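FOR IMMEDIATE RELEASE

Zadalel Teaches Simulated Robot to Stop Arguing With Doors

Two-armed robot learns household chores in rendered homes, and learns when to ask for a second look

Zadalel, a research group working on household robots, today announced results from Fasemia, a training method that helps a two-armed mobile robot decide when it has seen enough of a room to start moving in it. The method was tested entirely in simulation, where the furniture is cheap and the landlord is forgiving.

Household robots have become fairly good at picking things up. They remain fairly bad at getting to the room the thing is in. A robot that can lift a cup off a table will, given a closed door between itself and the cup, often drive at the door with real conviction. Zadalel's researchers had a large collection of runs that ended this way and decided to study them.

Most training methods hand the robot a full set of views and ask it to act on all of them, all the time. Fasemia takes a stingier approach. The robot keeps a running score of how well its current view explains what it expects to happen next. When the score is high, it acts. When the score drops, it stops, turns or shifts its base, and looks again before touching anything. The researchers call this step a "recheck." Earlier internal drafts called it "dithering," and the name was changed before publication.
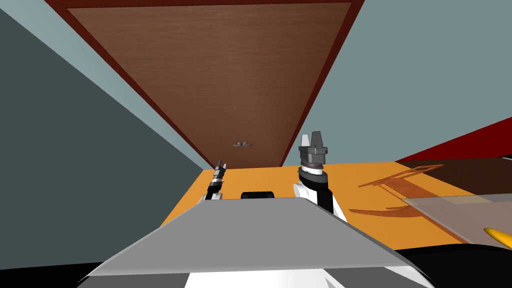
Doors were picked as the main test because they punish overconfidence quickly. The handle is small, the panel is large, and a robot standing too close can end up with its own arms covering the part it most needs to see. A method that handles this well ought to handle drawers and cabinets, and Zadalel is testing both now.

The trials ran in Orketti, the group's collection of simulated homes. Orketti contains 64 floor plans, with wall colors, floors and furniture drawn from a shared library. Nothing in the library was chosen for taste. The team found that robots trained only in sensible beige apartments became confused by anything livelier, so the palette was widened until the confusion went away. Some of the resulting interiors would be hard to rent.

Each version of the robot was given 200 test runs in homes it had not met during training. A run counted as a success only if the robot opened a door, passed through it, and picked up a named object on the other side, all without striking a wall, the door frame or itself. The last condition was added in May, after the team noticed how often it was needed.

The standard version, which acts at every step whether or not it has a useful view, finished 51 percent of its runs. The version trained with Fasemia finished 60 percent. Zadalel describes the gain as solid and would like to point out that it has seen the word "revolutionary" used for less.

Most of the gain came from the first part of the task. Once the door was open, both versions reached for objects with similar skill. Fasemia's robot simply arrived at the object more often, in a better position, and with the door no longer involved. 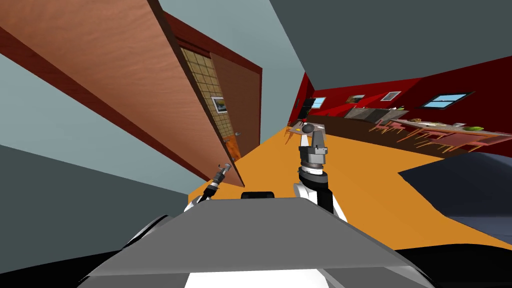

The simulated robot in an Orketti home, with a wooden door open at left and a small table beyond the right gripper.

The camera angle is another part of the work. Rooms in the real world stay level, but a robot's view of them often doesn't, and many systems depend on the floor being where floors usually are. Fasemia is trained with views at a wide range of tilts, some of them steep enough to make a new team member reach for the edge of the desk. The robot appears not to mind. Its success rate on strongly tilted views was close to its rate on level ones, while the standard version fell off sharply.

The method has costs. Rechecking takes time, and Fasemia's robot is slower to finish than the standard version when both succeed. In a small share of runs it rechecked until the clock ran out, having never found a view it fully trusted. The researchers tried setting a limit on rechecks, which cured the waiting and brought back the crashes. The version being released has a soft limit that grows stricter as the run goes on - a compromise, and labeled as one in the report.

Glass also remains a problem. Clear and half-clear panels lower the robot's score for reasons it cannot sort out, and it tends to respond by looking at them from several more angles, which does not help. Zadalel lists this as open work.

Tests on a physical robot are planned with Dabbas, an engineering workshop that has agreed to supply the machine, the floor space and a number of doors it does not need back. No results from that stage are available, and Zadalel asks that none be predicted on its behalf.

The Fasemia training code, the 64 Orketti floor plans and logs from all test runs, including the embarrassing ones, will be free for research use. An online question session for press and researchers will be held Wednesday.

About Zadalel

Zadalel studies how robots see and move in homes. It builds its own simulation tools and publishes its failures alongside its results, partly on principle and partly for lack of storage.

Requests for the technical report, additional renderings and access to the run logs may be sent to the Zadalel press office.

###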